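**Friday, December 17, 2021**

Cold again. Drove out to Tindley after breakfast to see Ekkachai Kaewsai, who has been asking me since summer to look at what his group is doing. I told him years ago I would believe in the household robot when one could empty my dishwasher. He said he could not show me a dishwasher yet, but he could show me pegs.

The lab is the back half of the old Terard building. Parking is bad. I signed in, got a sticker, and sat on a stool by the bins until lunch.

The job is a child's shape board and a stand for the blue cylinder. Pegs go in the board, the cylinder goes in the stand. Ekkachai calls it Siriwan, after his mother, who ran a laundry in Hidolstead and put everything back where it belonged. They have logged 2,612 tries at it so far. He gave me prints to take home and I am pasting three in.
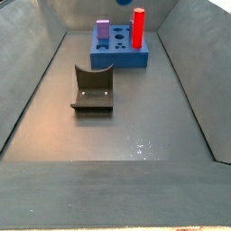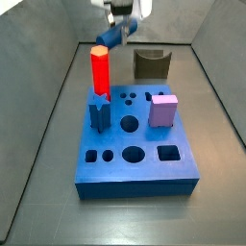
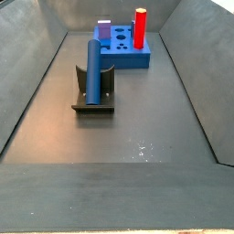

I asked what the score was. He said it depends on what you call a try. If the cylinder starts where the arm expects it, they do well. In the last batch of 113 they moved the board between tries, and he did not want to give me a number for that one. I respect him for it.

What I noticed most was how slow it is. I had finished my coffee before I had seen much of anything. My granddaughter would have done the whole board, tipped it out and wandered off. But she gets bored, and Ekkachai says they left the arm going for 6 hours one night and came in to find it still at it.

We talked about the kitchen. He thinks wiping a counter is close, and folding towels, if they are all the same towel. Putting away a mixed drawer of forks and lids is a long way off. I asked about the shop floor, where I spent my own working life. He said loading parts in a fixture is fine when the parts come the same way up every time. We had machines that did that in my day, so I am not sure what has changed except that this one looks before it reaches. Maybe that is the whole thing. I want to think about it more.

Lunch was soup and half a sandwich. He asked me to come back in January, when they will have a drawer set up – a real one, with a handle that sticks. I said yes.

Home by three. Dishwasher was full and I emptied it myself. Need to call about the furnace filter and mail Ruth's package before it gets too late for Christmas.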